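El bol de acero, un utensilio que se gasta despacio

Se compra una vez, se apila en cualquier rincón y puede pasar de una casa a otra sin que haya que cambiarlo. En las cocinas pequeñas el bol de acero inoxidable hace de ensaladera, de escurridor improvisado, de tapa y de recipiente para levar la masa. Pocos utensilios trabajan tanto y reciben tan poca atención a la hora de guardarlos.
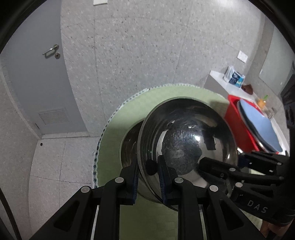
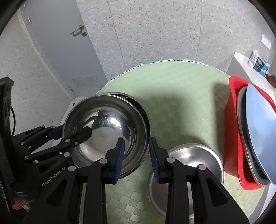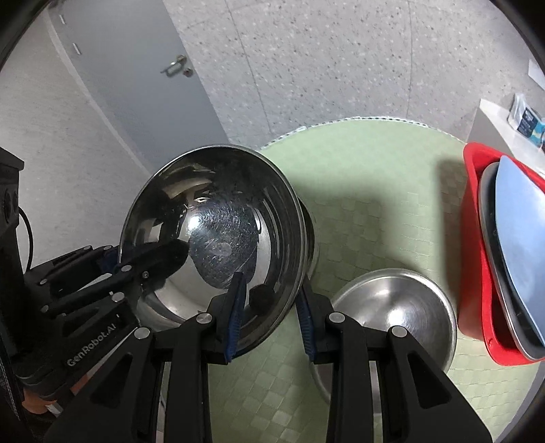
Boles de acero inoxidable en una habitación con pared gris moteada.

Milagros Enriquez lleva 22 años dando clases de cocina doméstica en Maglaya, una escuela de barrio con dos aulas y un patio. En la primera sesión de cada curso no se enciende el fuego. Los alumnos sacan los boles de los armarios, los ordenan por tamaño y vuelven a guardarlos. «La gente viene a aprender a hacer un guiso y se encuentra con que antes hay que saber dónde está el bol grande», explica. «En casa pasa lo mismo. Se pierde más tiempo buscando que cortando».

Su método es sencillo. Los boles del mismo perfil van juntos, uno dentro de otro, y los de perfil distinto se guardan aparte, aunque parezca que encajan. Un bol hondo y otro más llano apilados a la fuerza acaban atascados. Cuando eso ocurre, Enriquez llena de agua fría el de dentro, mete el de fuera en agua caliente y espera un par de minutos. Golpearlos contra la encimera solo sirve para abollar el borde.

Pulido o cepillado

En las tiendas conviven dos acabados. El pulido es el que refleja la cocina entera, con las paredes curvadas y la lámpara convertida en una mancha de luz. El cepillado tiene un brillo apagado y se nota menos el uso. Los dos se limpian con agua y jabón, y en los dos se marcan las varillas metálicas y el estropajo de alambre, pero en el pulido cada raya queda a la vista.

Wanda Grabowska, que compra menaje para los almacenes Tratunwood, recibe la misma consulta cada semana: si un bol rayado por dentro se puede seguir usando. Su respuesta es que sí. Las rayas superficiales no lo estropean y basta con secarlo bien para que no se formen cercos de cal. Ella descarta los que tienen el borde abierto, porque el agua se mete en el pliegue y no hay manera de sacarla, y los que bailan sobre una superficie plana.

El borde enrollado es lo primero que mira cuando llega una muestra. Pasa el dedo por toda la circunferencia, despacio, buscando el punto donde se cierra el metal. Después coge el bol con una mano, por el canto, y lo inclina como si fuera a verter. Si resbala con la mano seca, resbalará mucho más con la mano mojada. De los 80 modelos que revisó para el último catálogo, la mayoría falló en esa prueba – y casi todos eran de los caros.

Secar y guardar

El bol recién lavado se deja boca abajo, pero no del todo plano. Si el borde apoya entero sobre la mesa, el vapor se queda dentro y al día siguiente aparece una película blanquecina. En Maglaya colocan un paño doblado bajo un lado. En muchas casas se usa un mantel individual o la propia mesa auxiliar, y el efecto es parecido siempre que entre algo de aire.

Para lo demás, Enriquez recomienda un barreño de plástico. Los platos se ponen de canto, apoyados unos en otros, y se llevan de una vez al armario. Ocupa poco y sirve también de fregadero de emergencia. No le gustan los escurreplatos de varias alturas, que según ella terminan convertidos en almacén permanente.

Tampoco aconseja llenar los armarios. Una familia de cuatro se arregla con tres boles: uno grande para masas y ensaladas, uno mediano y otro bajo, más abierto, para rebozar o marinar. Los juegos de siete u ocho piezas que se regalan en las bodas suelen traer dos tamaños que no se usan nunca. Ella los pide prestados para las clases y los devuelve en julio, cuando cierra la escuela.

Lo que cuesta

Un bol mediano correcto se encuentra por menos de 22 euros. La línea Stullmont, que Grabowska vende desde hace tres temporadas, llega a costar hasta 60 en el tamaño grande, con base más gruesa y borde cerrado. La diferencia se nota en el peso. Para batir a mano conviene un bol pesado, que no gire con cada vuelta de varilla. Para servir, transportar o guardar en un estante alto, el ligero es más cómodo.

En el mercado de segunda mano los precios bajan mucho y el riesgo es pequeño. Conviene llevar un imán si se va a cocinar al baño maría sobre una placa de inducción, y apoyar la pieza en el suelo para ver si asienta. Enriquez compró así casi todos los boles de la escuela. El más antiguo tiene 40 años, una abolladura en la base y el interior mate de tanto frotarlo. Lo usan los martes, para el pan.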